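示教数据采集

(机器人学习词条,由我在Domov站点维护。写得比较口语,有错请直接在讨论页留言。最近一次大改是二月。)

示教数据采集,也有人叫“演示采集”“收示教”,指的是由人带着机械臂把一件事做一遍又一遍,同时把关节角度、夹爪开合、相机画面一起记下来,供后面的模仿学习模型训练用。我在Mumar实验室做这个做了挺久,下面的内容一部分是业内通行的说法,一部分是我自己的习惯,混在一起写了,尽量在句子里标清楚哪些是我个人的看法。

名称

中文里这个词一直没统一。做工业机器人的老师傅说“示教”,意思是把几个点位存进控制器,机器照着点位走,每次都一样。做学习的人借了这个词,意思却变了:存下来的是整条轨迹,而且要很多条,模型看完以后自己去归纳。所以两拨人坐一起开会的时候经常鸡同鸭讲,我碰到过一次,聊了快半个小时才发现对方以为我们只需要录一遍。英文材料里常见的是demonstration,单独一条叫episode,我一般翻成“一条”或者“一集”,实验室里大家说“条”的多。

基本单位:一条示教

一条示教从机械臂处于起始姿态开始,到任务完成、夹爪松开、臂退回为止。里面至少要有三路东西:机器人自身的状态(关节位置、夹爪开度),操作者给出的动作指令,还有图像。有的组还加力传感器,有的组加语言标注,比如“把红色方块放进黑框”。语言标注我建议当场写,隔天再补很容易写串。

每一条还要带一个成败标记。这个标记听上去简单,吵起来可以吵一下午。方块压在框线上算不算放进去了?夹起来又滑掉、第二次才夹稳,算成功还是另存?我们组的规矩是:最后状态对就算成功,中途有重试的另外打一个标签,训练的时候要不要用,由训练的人决定。(我个人很喜欢带重试的条,模型能从里面学到怎么补救,当然太多也不行,它会学得磨磨蹭蹭的。)

采集方式

常见的有三种,各有各的烦恼。

第一种是拖动示教,人直接扶着机械臂走。优点是手感好,力道怎么样手上立刻知道,新人上手快;缺点是人的手和胳膊容易进画面,模型可能会把手当成线索来用。解决办法有录完以后不带人重放一遍,只收重放时的图像,也有人干脆放着不管,靠后面的数据量去冲淡。重放的办法我用得多,不过物体得摆回原位,摆偏一点重放就会夹空。

第二种是遥操作,用手柄、主从臂或者VR控制器。人离得远,画面干净,动作指令也是现成的。麻烦在延迟和手感,尤其是夹小东西的时候,你不知道夹爪碰没碰到,只能盯着屏幕猜。主从臂比手柄舒服太多了!同样是堆方块,用手柄的时候我得歇好几次,用主从臂能一口气做到吃饭。

第三种是脚本采集,写一段固定程序让机械臂自己去抓,位置随机,成功的留下,失败的也留一部分。量大、便宜、晚上也能跑,但动作死板,模型学出来也有点死板。一般拿来打底,再混人工示教进去。
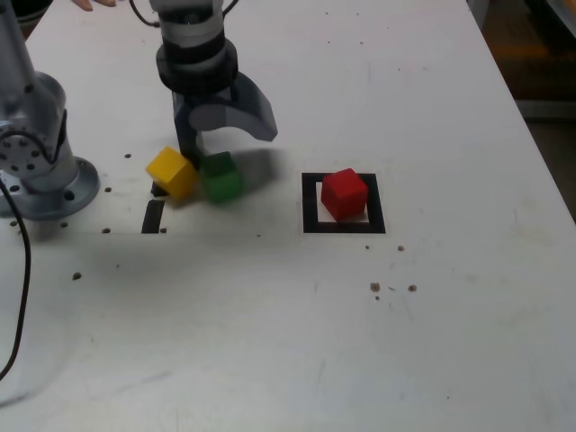
说到任务的选择,入门几乎都从方块开始,我也推荐这样。木方块便宜,形状规整,颜色分明,掉地上捡起来接着用。在桌面上用黑胶带贴几个方框当目标位置,一个“分拣”或者“归位”的任务就有了,模型做得对不对一眼就能判断。等方块做顺了再换杯子、布料、带盖的盒子这些,难度是跳着往上走的,布料尤其让人头大。

有人觉得方块太简单,采了没意义。我不太同意。两个方块挨得很近的时候,手指往中间插,稍微偏一点就会把其中一个拨歪,这种接触情况在真实任务里到处都是,在方块上先把它采够,后面省很多事。我们早期的数据里方块都摆得规规矩矩、彼此离得老远,训练出来的策略一遇到挤在一起的就傻眼,后来专门补了一批“挨着放”的才好转。

初始状态的分布

这一节是我最想唠叨的。新手采数据,最常见的毛病是每次都把物体摆在差不多的地方,因为摆在那儿最好夹。录了一下午,看着数量很漂亮,模型其实只见过一小块桌面。

我的做法是先列一张摆放表,把桌面分格,每一格、每种颜色、每个大致朝向都要轮到,录一条划掉一条。Gralau的采集工具里有个随机提示功能,开始前在屏幕上显示下一次该把什么放哪儿,我觉得比纸质表好用,就是偶尔会提示一个机械臂根本够不到的位置,跳过就行。

另外别忘了故意做坏一点的开局:方块斜着靠在另一个上面,目标框已经被占了一半,夹爪起始位置偏高或者偏到一边。模型将来部署的时候遇到的就是这些。

操作者差异

不同的人录出来的东西差别很大。有人快,有人慢,有人喜欢从正上方下去,有人习惯先斜着靠过去再摆正。混在一起训练,模型有时候会在两种习惯之间犹豫,夹爪悬在半空抖。我的同事Citlali Rosales动作特别利落,她录的条平均比我短一大截,一开始我们把两个人的数据直接倒在一起,效果比单用她的还差。

处理办法大致是:采集前统一一下接近方向和松手的时机,写成一页纸贴在工位上;每条记录操作者编号;实在风格太不一样的,分开训练看看再说。也有一派主张差异越大越好,认为模型够强就能消化。我觉得两边都有道理,数据少的时候统一一点,数据多了可以放开。

要多少条

每次都有人问,每次都很难答。单个任务、固定相机、物体种类少,几十条就能看到模型有点样子。我们做单色方块归位,第一版用了60条,剔掉标记有问题的剩58条,已经能跑,只是换个光照就不太行。后来做多色、多框、带干扰物的版本,攒到3,000条,这时候再加同类数据提升就很慢了,换场地、换相机角度反而更管用。

所以我的建议是小步走:先录一小批,训练,看它在哪里失败,再照着失败的地方去录。Vega Soler管这叫“哪疼补哪”,我们组里现在都这么说。千万别一上来就闷头录两个星期,录完发现相机时间戳没对齐……别问我怎么知道的。

相机与时间同步

相机至少一个固定视角,能装腕部相机就再加一个。固定相机要看得到整个工作区,夹爪下来的时候别把物体全挡住,这一点经常要反复调。机位定了以后用记号笔在支架脚下画个圈,被人碰歪了还能放回去。

图像和关节数据的时间戳必须来自同一个时钟,或者至少能换算到同一个时钟。差几帧肉眼看不出来,模型可看得出来,表现就是夹爪总是合得早一点或者晚一点。每天开工第一条,我会让夹爪快速开合几下,事后对一下画面和读数,偏了当场就能发现。

曝光和白平衡建议锁死。白色桌面尤其容易让自动曝光来回跳,夹爪一进来画面就变亮或者变暗,很烦。

桌面与场地

桌子要稳,机械臂底座要固定牢。桌面上的划痕、小孔、碎屑这些,有人每天擦得干干净净,有人完全不在意。我偏向不太在意,真实环境里本来就什么都有;不过胶带边缘翘起来要换,方块会被它绊住,录出来的轨迹里就多了莫名其妙的一顿。

线缆走向也值得花点时间。线太紧会拽着关节,线太松会垂到工作区里,两种我都遇到过。

质量检查

录完当天要看,至少抽着看。我们是上午9点开始录,下午后半段停下来看回放,周五不录新的,专门清理。清理的时候主要找这几样:开头或者结尾多录了一大段静止的,成败标错的,相机掉帧的,语言标注和实际动作对不上的。静止段最好裁掉,模型很容易学会“站着不动”这个本事,因为数据里站着不动的时刻实在太多了。

删掉的条别真删,挪到另一个文件夹。好几次我们回头发现“废条”里有很好的失败样本,正好拿去训练判断成败的模型。

格式与共享

格式目前比较乱。Tanui用的是一条一个文件夹,图像单独存视频,状态存表格,读起来直观,搬起来慢。我们这边打包成大文件,训练快,想单独看一条就得先跑脚本。两边互转的时候最容易出错的是坐标系和夹爪开度的定义,有的0是全开,有的0是全闭,转反了模型会非常努力地在错误的时间松手。

共享之前请务必附一份说明:机械臂型号、相机位置、控制频率、动作的含义(绝对位置还是增量)、操作者人数、任务清单。缺了动作含义那一项的数据集,我基本就放弃不用了,猜起来太费时间。

参见:模仿学习;遥操作;夹爪;手眼标定;成败判定模型(条目待建,有空的同学欢迎先开个头)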